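Office chair

An office chair, also called a desk chair or task chair, is a seat made for use at a desk. Most have a single central column, a base with several legs and a seat that can turn. Armrests are common but are left off some cheaper models.
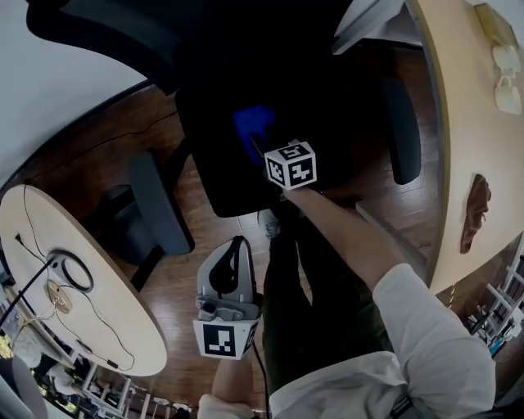 A black office chair with a mesh backrest and armrests, on a wooden floor beside a round table

Construction

The seat is usually a foam pad covered in fabric, leather or a synthetic material. Backrests are either padded or made of mesh stretched over a rigid surround. Mesh lets air pass through and weighs less than foam, though it can sag with age. A gas cylinder in the column sets the height of the seat on most modern chairs.

The base normally ends in castors. Hard castors are sold for carpet and soft ones for wooden floors, where hard wheels may mark the boards. Cables left across the floor are a common cause of jammed or damaged castors.

Adjustment

Seat height is set so that the feet rest flat on the floor and the forearms are level with the desk top. Armrests that are too high push the shoulders up – a fault often found where a chair is paired with a low table. On some chairs the armrests can be moved in 4 directions.

Use outside offices

Office chairs are widely used in homes, studios and workshops. In smaller rooms they also serve as a place to put down tools, bags and clothing. The designer Halima Biwott drew on this habit for the Skevilska, a chair with a wide, flat seat, of which 2,000 were made.

See also

Desk
Castor
Swivel chair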